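Search Visibility of a Small Retail Website: Project Report
Prepared by Declan Keogh and Eglė Bite
Submitted 2021-08-15

1. Background

Juška is an online retailer of kitchen and workshop goods. Organic visits to its website had declined over several months, and the project team was asked to determine whether duplicated product text contributed to the decline. Paid advertising was outside the scope of the project.

2. Method

The site was crawled with Nenik, a link and metadata checker licensed to the school. The crawl returned 3,175 addresses, of which 273 carried a title tag identical to that of another page. Search query records were exported from the client's account and matched to the crawl by address. Pages blocked by the robots file were excluded. 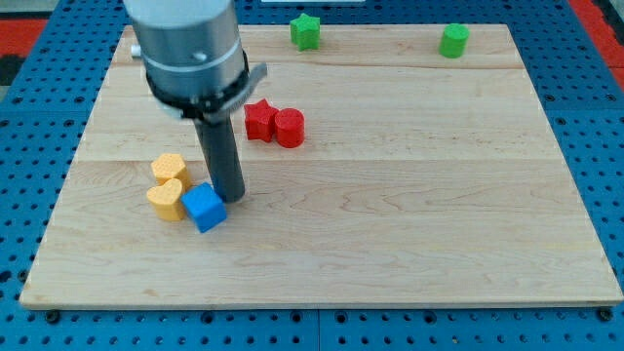 Figure 1. Maple board on a blue perforated metal table.

3. Findings

Most duplicate titles originated in the colour filters of the catalogue, which generated a separate address for each selection. A further 44 pages reproduced supplier text from Bondavura without alteration. Canonical tags were present on category pages but absent from filtered views.

4. Recommendations

The team recommends that canonical tags be added to all filtered views and that the supplier text be rewritten, beginning with the Evier range. Two redirect chains in the help section should also be shortened. Rankings should be reviewed in October, once the revised pages have been crawled again.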